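Notebook > Wamov workshop > Soft goods > December

Soft goods entry, Saturday

Started 8.40, late. Kettle first, then the lost property and offcuts shelf, which has got out of hand again. Plan for today: sort all the fabric stuff, work out what folds, what rolls, what just gets stuffed in a bag, and write down a way of doing it that the rest of you can follow without ringing me.

Stock came over from the Trillen store in two big sacks. 32 pieces in total according to the slip. Took the slip's word for it.

Rough piles by feel, not by size. Tried size last time and it was a waste of a morning, a thin scarf and a padded tote can be the same length and behave nothing alike.

Pile A, flat and well behaved. Tea towels, pillowcases, two aprons. Fold in half, half again, done. Pillowcases need the seam on the inside or the stack leans.

Pile B, stretchy. T-shirts, leggings, one pair of swimming trunks with a cord. Fold on the table and don't pull. If you pull the hem it creeps back while you're doing the next one and then the whole stack looks drunk.

Pile C, fluffy. Anything with a long pile. Sheds on everything dark so do it last, or do it first and brush down after. I did neither, so lint all over the black items. Lint roller is on its last few sheets, need more.

Pile D, straps and handles. The awkward ones. Drawstring bags, a bib with ties, things with a shoulder strap. Most of the morning went on these.

Notes on pile D while I remember:

- find the strap first. Always. If you pick the thing up by the middle the strap hangs wherever it likes and catches on the table edge or your sleeve
- black on black is horrible, can't see which fold is cloth and which is strap. Go by touch
- lay strap flat down the length, fold body over it, tail tucked in last
- drawstrings: pull tight, one loose knot, never a double. Spent ten minutes picking out a double knot with a fork
- don't wrap the strap round the outside. Looks tidy, comes undone in the box

Tried the roll method from the Öberg leaflet as well. Fine for towels, useless for anything under 20 cm, it just springs open. Put a rubber band round a couple but they leave a crease, and one snapped and went behind the radiator. Still there.
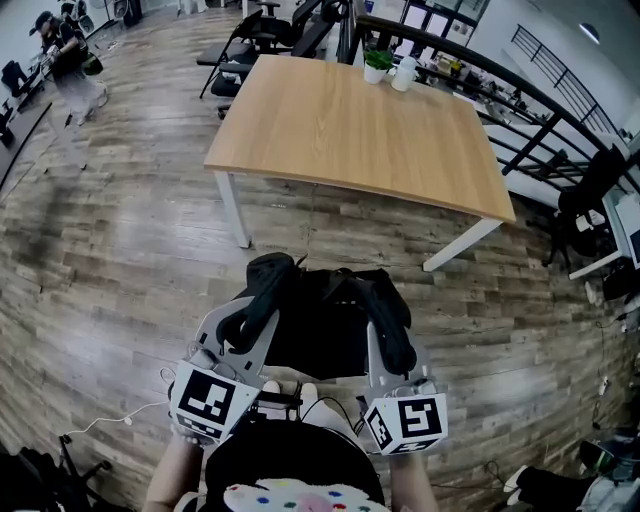

Second go at the thin black stuff after a biscuit. Better. What helps is giving it one proper shake out before it goes down, then smoothing from the middle to the edges with the side of the hand. Flat palm drags it. The thin ones take longer than the thick ones, which I would not have guessed, they bunch up as soon as you lift a corner and you have to start agian.

Timings, very loose. Pile A quick. B ok. D awful, 4 of them needed doing over from scratch. Won't bother with proper timings until the order is settled.

Boxes. The Zirkura ones are a nice shape but too deep, the bottom layer gets squashed and you have to tip everything out to reach it. Almost 700 g of towels in one and the base was already bowing. Suggest shallower trays for A and B, keep the deep ones for C where squashing doesnt matter. D should go upright on edge like files, straps to the back.

Labels: masking tape and marker for now. Write on the tape before you stick it, pen goes through otherwise. Short end of the box please, not the lid, lids get swapped.

Washing. A few of the towels smell of cupboard. Put aside in the blue bag, 40 is too hot for the fluffy lot so keep them separate. The swimming trunks can go in with the T-shirts. Whoever does the next load, check pockets, there was a bus ticket and a hairgrip in the last one.

Odd ones with no pile yet:
- single glove, knitted
- belt off something, dressing gown?
- a pouch with a broken zip, mend or chuck, undecided
- half a curtain

Left them on the windowsill. If one of them is yours, take it.

To do
- lint roller refills
- shallow trays, ask Trillen if they have spares
- redo D with straps at the back and see if they stay put over the week
- rubber band, radiator
- pin the fold order up by the door, bigger writing than last time

Stopped at 12.50, hands dry as anything from all the cotton. Pile C not finished, it's under the sheet.

Recent entries
Shelf brackets, second attempt
Which marker survives the wash
Sorting the Trillen sacks
Towel rolls, Öberg method
Zirkura boxes, first look

Previous Next All entries Search Top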